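Projects > Sulemana > Data > README

6 min read

# Sulemana strain logs

Readings from stretchable antenna-style strain tags glued to the Fledham footbridge, plus a smaller bench set. Maintained by Harriet Rosenthal. Please read the whole card before you plot anything, and read the section on drift twice.

## What this is

The Hirura tag is a thin strip with a conductor inside it. Pull the strip and its resonant frequency drops; let it relax and the frequency comes back up, more or less. A reader unit pings the tag by radio and writes down the peak it hears. The tag has no battery. The pitch we were given is that you can stick a few of these on a bridge, walk away, and learn when something in the structure has moved.

I was asked to find out if that is true. After two seasons of logs I would say the tags respond to strain, and also to temperature, to rain, to the angle of the reader, and to whether a delivery van is parked under the north span. Separating the first item from the others is left to you. We have tried, and the results are in `notes/attempts.md`, which is longer than I would like.

## Contents

- `bridge/` holds 904 log files, one per reading session. Sessions are not evenly spaced. The gap in July is a dead reader, not a quiet bridge.
- `bench/` holds 1142 single pulls on a test fixture, done by Bartosz Pietrzak.
- `ref/` holds readings from wired foil gauges mounted next to tags 3 and 7. Where the foil gauge and the tag disagree, believe the foil gauge.
- `notes/` holds site notes, the attempts file, and the wiring sketch.

All logs are plain CSV. Header names changed once, when Radosław Urbańczyk rewrote the reader software, and the older files were converted with `tools/rename_cols.py`. The conversion was checked by eye on a handful of files. I don't consider that a check. 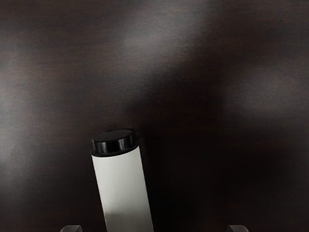

## Columns

`t` is seconds from the start of the session. It is not wall-clock time, and the session start times come from the reader's own clock, which lost a few minutes over each month.

`f_peak` is the peak frequency in megahertz, as picked by the reader. The picking is done with a simple maximum, so if two peaks are close in height the value can hop between them. You will see this as a square-looking jump. It isn't the bridge.

`q` is a quality score between 0 and 1. It was supplied by the reader's firmware and I have never been able to get a definition out of anyone. High values are sometimes good. We kept the column so people can decide for themselves.

`temp` is air temperature at the reader, which sits in the shade. The tags mostly don't.

`strain_est` is the vendor's estimate of strain. It is included under protest. It uses one calibration curve for every tag, and the bench set shows clearly that the tags are not all alike.

## Drift

Every tag drifts. On the bench, a tag held at a constant stretch will keep sliding for roughly 20 minutes before it settles, and a few never settled within the time we gave them. On the bridge the slow slide is mixed in with the daily temperature swing, and I know of no honest way to pull them apart from this data alone. Estela Rivadeneira fitted a two-term model that looks very good on tag 3. It looks very good because it was tuned on tag 3. On tag 7 it is worse than a straight line.

If your method finds long-term movement in the north span, compare it against `ref/` first. The foil gauges found none.

## What the bench set can and can't tell you

Each bench file is one pull and one release at room temperature. Pull speed was set by hand on the early files and by motor on the later ones; the `rig` field in the header says `hand` or `motor`. Don't pool them without looking. The tags came from 2 production batches, and the second batch is stiffer. The batch number is in the header as well, except where it reads `unk`, in which case the label had come off.

There is no bench data in the cold. There should be. The bridge spends a good part of the year there, and anything you learn from the warm room has to be stretched a long way to reach a frosty handrail.

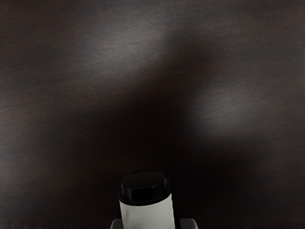
**Can I use the tag readings as a safety alarm?**

Please don't. The false alarm rate on the bridge logs is high with every threshold we tried, and there was no real fault during the study, so these files can't tell you how often an alarm would miss one.

## Known problems

- Tag 5 was replaced partway through and the new one kept the old number. Files after the swap have `5b` in the notes but plain `5` in the data.
- Some sessions were logged with the Onari handheld reader while the fixed unit was being repaired. Its peaks sit a little lower. The offset is steady on most tags and wanders on tag 2.
- Przemysław Tomaszewski found duplicate rows at the join between split files. The worst are removed. If your row counts look too good, check again.
- Rain is recorded as a yes or no by whoever was on site. "No" can mean it wasn't raining or that the box was left blank.

## Use and credit

Use the files for anything you like, including showing that I'm wrong about drift, which I would be glad to see. Cite the project name and the version tag. If you publish a result based only on `strain_est`, please leave our names off it.

Corrections go in the tracker with the file name and row number. Reports that say "the data looks noisy" will be closed.

2 comments · 20 shares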